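Why Do Peppers Change Color?

Have you ever stood in front of the vegetables at the store and wondered why the peppers come in so many colors? Well, get comfy, because the answer is a good one!

Most sweet peppers start out green, every single one on the plant. They are full of chlorophyll (say it like this: KLOR-oh-fill), the green stuff that helps plants turn sunlight into food. A green pepper is often just a young pepper that got picked early.

If the farmer waits, the chlorophyll slowly fades away and other colors take over - yellow, orange or red, depending on the kind of plant. It takes patience! A gardener in Stonport might plant her seeds in spring and still be waiting for the bright ones in July.

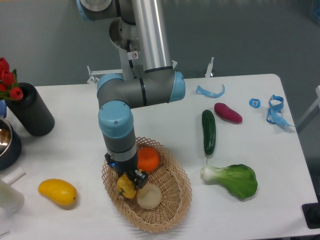
Ripe peppers taste sweeter too, as they have had more time to fill up with sugar. Green ones are a little bit bitter, and plenty of people like them that way, especially on pizza.

Try a taste test at home! Ask a grown-up to slice up two or three colors, then close your eyes and guess which is which.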